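Llevar menos encima

Cada pocos meses alguien del foro publica la foto de lo que lleva en los bolsillos y yo vuelvo a preguntarme para qué. Navaja, linterna, multiherramienta, otra linterna por si falla la primera. Vivek Bhatt defendía en junio su Gerex de 900 lúmenes con un argumento que he leído muchas veces: mejor tenerla y no necesitarla. Con esa lógica saldríamos de casa con un extintor.

No digo que una linterna pequeña sobre. Llevo una Famberg desde hace 5 años y la uso para buscar la cerradura y poco más. Lo que no me creo es la escalada. Kusum Pathak pesó su equipo un miércoles y le salieron 433 gramos sin contar las llaves. Le pregunté qué había usado esa semana y contestó que el abrecartas de la navaja.

Tampoco me convencen las listas de «imprescindibles», que suelen coincidir con lo que está de oferta. La funda Prarmont aparece en todas y a mí me rozó la cadera hasta que la dejé en un cajón.

Que cada cual cargue con lo que quiera, claro. Pero antes de comprar la siguiente pieza probaría a salir 20 días con la mitad y apuntar qué se ha echado en falta. Yo apunté el bolígrafo.

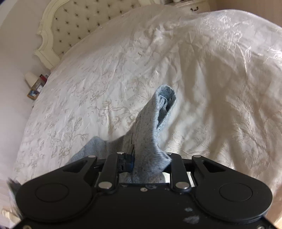
Plástico negro mate, de bordes algo redondeados.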